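Notebook | Entries | Materials | Search | Log in

Sun 7 January

Small things, sorting day. The box from August was never sorted properly, so I did it today, on the bed in the back bedroom, because the long table has the Kirner frames drying on it until tomorrow and I did not want dust in the varnish.

Method, same as before. Everything is tipped out on the sheet. Then I take one piece at a time, look at it on all sides, and decide between tray, jar or bin. Tray means it goes to the shelf display for Zisedport. Jar means spare parts. Bin is bin. I allow myself 2 minutes for each piece, otherwise I start to clean and repair in the middle of sorting and the day is gone.

Notes for whoever continues:

- Tassels: keep away from anything with fresh glue. The red dye came off on my cloth when I tried a damp wipe, so dry brush only.
- Bottle caps: we keep the plain white ones, they make good feet for small stands. Check the inside for the old liner and pull it out.
- Packets with printing: do not open them only to see. Write on the list what the print says, and put them to one side.
- Glossy brown pieces: wipe with the soft cloth, no spirit. The Yeoman polish left a grey bloom on one of them last time and it took me a whole evening to remove it.

The pink tray is better than the cardboard lid we had. The sides are high enough and the light grey inside makes it easy to find dark pieces. The patterned sheet is not so good for this work. Small brown things disappear between the small brown hearts, and I went over it two times with my hand flat to be sure. A plain sheet next time.
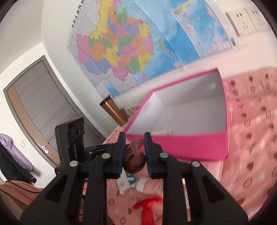

Bernik wrote back in the evening that the brown ones should not go in the tray at all before they have a label, as last year 24 pieces were shelved without one and had to be taken down again. I agree with this. Labels first, then tray. I have the roll of 300 and will cut 50 of them tomorrow before I start.

Still open: where to put the jar lids that fit no jar.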